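Vellow Disassembly Study: Frequently Asked Questions

What is the Vellow study about?

We want to know whether a robot arm can learn to take apart old desktop computers from examples, with people guiding it through the job first and a learned policy taking over afterward. Desktops are a nice subject because they are full of small, fussy steps – latches, cables, sockets – and every maker hides them somewhere different.

Why start with the hard drive?

Drives have to come out before anything else can be recycled, and in the towers we use they ride in plastic caddies with release tabs. The fingers have to reach in past a good deal of wiring and sheet metal to get at those tabs, and that makes it a fair test of careful motion.
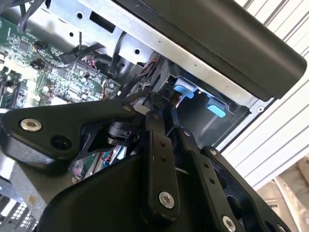 Most of our early failures came from that approach. The policy would close its fingers a little too soon and catch the edge of the cage, so in February we went back and recorded more examples that began from awkward angles, and we're very glad we did!

How much data did you use?

The drive task was trained on 420 guided runs, split over 7 starting layouts. We kept the clumsy ones in as long as the drive came out in the end, and they seem to help the policy recover from its own small mistakes.
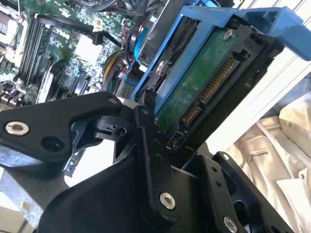
What counts as a successful run?

The drive and its caddy must leave the cage together and be set down without being dropped. A person may not touch the robot or the computer along the way, and a run that stalls is scored as a failure.

How well does it work?

On layouts it had seen in training, the policy finished 80 percent of its trials. New layouts are harder, and we ran only 10 trials on each, so please read those numbers kindly.
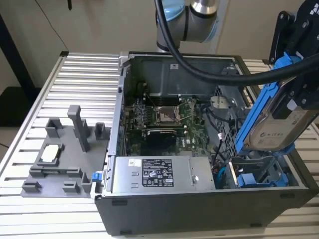 Drive and blue caddy in the gripper, over the open tower.

How does this relate to Penry and Dornora?

Penry is our recording software, and Dornora is the sister study on putting parts back in. The two studies share one data format, so a run recorded for one can be loaded by the other without any fuss.

Can I get the data?

We'd love for you to have it. Write to the Vulau lab through the contact page, tell us a little about your project, and we'll send you the download instructions.

Last updated May 23, 2019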